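3월, 오후 실험 노트

초음파 자극 재현 건, 여섯 번째 배치 정리. 결론부터 쓰면 아직 못 믿겠다. 지난 배치에서 Aksel이 "반응 있음"으로 분류한 세포들을 처음부터 다시 봤는데, 내 눈에는 절반쯤이 기준선 흔들림으로 보인다.

조건
- 해마 배양 신경세포, 칼슘 지시약 발현. 채널 후보 유전자는 Trindia 벡터로 도입.
- 대조군은 같은 벡터에 형광 단백질만 넣은 것.
- 트랜스듀서는 Satau 쪽에서 받은 것 그대로. 커플링 젤 대신 탈기한 물.
- 배양 접시 바닥은 얇은 필름으로 교체. 유리 바닥은 반사 때문에 이제 안 쓴다.
- 온도 프로브는 접시 가장자리. 이게 문제인데 아래에 씀.

이번에 본 세포는 모두 2,334개. 이 중 자극 직후 형광이 올라간 것으로 자동 분류된 게 853개. 숫자만 보면 그럴듯하다. Svend Juhl은 이걸 바로 그룹 미팅 슬라이드에 올리자고 하는데 나는 반대했다. 분류 스크립트의 임계값이 대조군을 보고 나서 정해졌기 때문이다. 누가 나쁜 뜻으로 그런 건 아니고, Hviid 폴더에 있던 예전 버전을 고쳐 쓰다가 그렇게 된 모양이다. 그래도 대조군을 본 다음에 선을 그었으면 그 대조군은 더 이상 대조군 노릇을 못 한다. 임계값을 고정하고 새 접시로 다시 찍어야 한다.

대조군 자체도 찜찜하다. 형광 단백질만 있는 접시에서도 자극 시점에 맞춰 올라가는 세포가 있다. Bergþóra는 배양 신경세포에 원래 있는 기계 감수성 채널 때문이라고 본다. 가능한 얘기다. 하지만 초점이 밀려서 밝기가 변한 것도 똑같은 모양의 곡선을 만든다. 타임랩스 원본을 한 장씩 넘겨 보면 자극 순간에 세포 윤곽이 살짝 번진다. 필름 바닥이 방사압에 밀리는 것 같다. 얼마나 밀리는지는 아직 안 재 봤으니 여기서는 의심이라고만 적어 둔다.

확인 방법으로 나온 것들
1) 칼슘에 반응하지 않는 적색 형광을 같이 넣고 두 채널의 비로 본다. 적색도 같이 움직이면 초점 문제.
2) 세포 밖 칼슘을 뺀 용액. 그래도 신호가 그대로면 유입이라는 설명은 힘들다. 세포 내 저장고 방출은 따로 봐야 함.
3) 채널 차단제. Chih-ming이 농도 곡선을 갖고 있다는데 다른 세포주에서 얻은 값이라 그대로 쓰기는 곤란.
4) 고정한 세포에 같은 자극. 죽은 세포가 "반응"하면 얘기는 거기서 끝난다. 제일 싸고 빠른데 왜 아직 안 했는지 모르겠다. 나도 포함해서.

온도. 프로브가 접시 가장자리에 있어서 초점 부위의 온도는 사실상 모른다. 가장자리 값은 평평하지만 당연한 일이고, 그걸 근거로 "열 효과 없음"이라고 쓸 수는 없다. 초안에 그 문장이 들어가 있기에 내가 지웠다. 다시 넣고 싶으면 초점에서 잰 값을 가져오기 바람. 가는 열전대를 초점에 넣으면 열전대 자체가 점성 가열을 일으킨다는 Bergþóra의 지적은 맞다. 온도 의존성 염료로 가는 편이 나을 듯하지만 보정이 귀찮다.

음압도 마찬가지. 물탱크에서 하이드로폰으로 잰 값을 접시 안의 값인 것처럼 표에 적어 놓았다. 접시 안에서는 수면에서 반사가 돌아오고 정재파가 생긴다. 수면 높이가 조금만 달라도 결과가 바뀔 수 있다. 2번 접시와 나머지의 차이가 그걸로 설명될지도 모른다. 2번만 배지를 많이 넣었다고 Aksel이 나중에야 말했다. 이런 건 그때그때 적어 둘 것.

펄스 모양. 지금은 시작과 끝이 네모나게 잘린 펄스를 쓴다. 생체 쪽으로 넘어가면 청각 경로를 통한 간접 반응이 문제가 되니 미리 램프를 넣어 두자고 했더니, 배양 접시에 귀가 있느냐는 답이 돌아왔다. 접시에는 없지만 마우스에는 있다. 프로토콜을 두 번 바꾸기 싫으면 지금 바꾸는 게 낫다. 일단 둘 다 찍기로 합의. 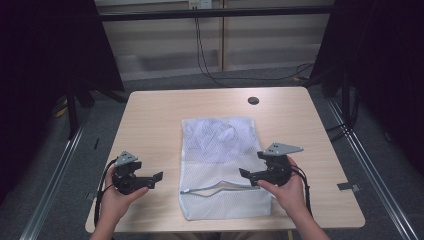
램프를 넣으면 같은 길이에서 총 에너지가 줄어든다는 점도 표에 반영해야 한다. 길이를 늘려 에너지를 맞출지 최대 음압을 맞출지는 미정. 나는 최대 음압 쪽. Svend는 에너지 쪽인데 근거를 물으니 예전 논문이 그렇게 했다고 한다. 그건 근거가 아니다. 해당 논문의 보충 자료도 읽어 봤는데 램프 길이가 아예 적혀 있지 않다.

통계도 한 줄. 세포 하나하나를 독립 표본으로 치면 p값은 얼마든지 작아진다. 같은 접시의 세포들은 네트워크로 이어져 있고 하나가 터지면 옆이 따라 터진다. 표본 단위는 접시여야 한다. 그렇게 세면 n은 6이고, 처리군과 대조군으로 나누면 할 수 있는 말이 거의 없다. Jytte Gunnlaugsson이 혼합 모형으로 다시 돌려 주기로 함. 시냅스 차단제를 넣은 접시도 따로 있어야 직접 반응인지 전달된 반응인지 나눌 수 있다.

Rernar에서 주문한 필름은 로트가 바뀌었다. 두께는 같다고 적혀 있으나 직접 재 볼 것. 지난번에도 같다고 했는데 달랐다.

할 일
- 고정 세포 대조 먼저. 이거 하기 전에는 다른 거 하지 말기.
- 임계값 고정하고 날짜 박아서 공유 폴더에 저장. 이후 수정 금지.
- 접시마다 배지 부피 기록.
- 분류는 조건을 가린 상태로 두 사람이. Aksel과 Chih-ming, 서로 결과 안 보기.
- 적색 형광 벡터 재고 확인, 없으면 Trindia에 문의.
- 초점 이동량 측정. 형광 비드를 바닥에 깔고 같은 자극.

추가, 저녁. 비드 접시를 급히 하나 만들어 찍어 봤다. 자극 순간 비드도 흐려진다. 접시 하나라 아직 아무 말도 못 하지만 슬라이드는 보류하자고 Svend에게 메일 보냄. 답 없음.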